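Astlow Steel Tumbler

A plain stainless steel cup for water, juice or iced coffee. The sides taper to a narrower base, and the rim is rolled so there is no sharp edge against the lip. Sold singly or in boxes of 4, 20 or 48.
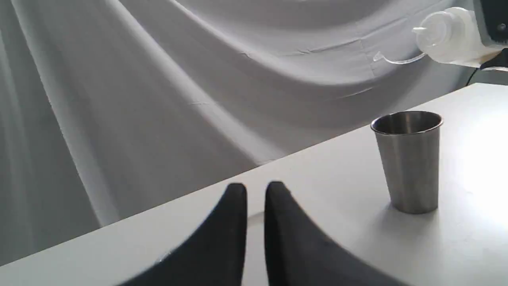
The finish is brushed on the outside – fingerprints show less than on polished steel. Wash by hand or on the top rack. Do not microwave.

Orders placed before 6 p.m. are packed the same evening. Boxes of 48 ship from the Zalter warehouse and may take longer.
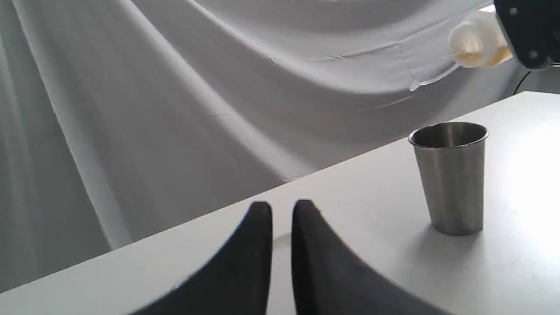 Care is simple. Rinse after juice or anything salty. When filling from a plastic bottle, stand the cup upright on a flat table and tilt the bottle over it. For bulk pricing, write to Prasert Onsri.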